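plorkden
We're at 65 demos of the basket-to-shelf task and the policy still hovers and dithers. Do I really need 200?

katitham_
More is more. We did 2000 for ours and I'd do it again.

truvden
Disagree! 2000 of the same start pose teaches it one pose. Move the basket every 10 takes and you'll get by with way fewer.

plorkden
ok, I have been lazy about that, the basket mostly lives at the back left of the desk. Tonight's setup:
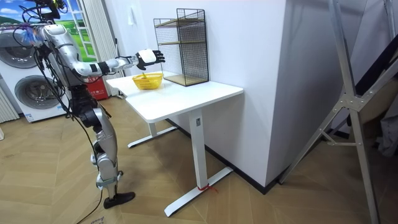 miyazaki
I'm with truvden on this one, and keep your failed grasps too, just tag them so you can filter later.

katitham_
Tagging is a pain. Still say 2000.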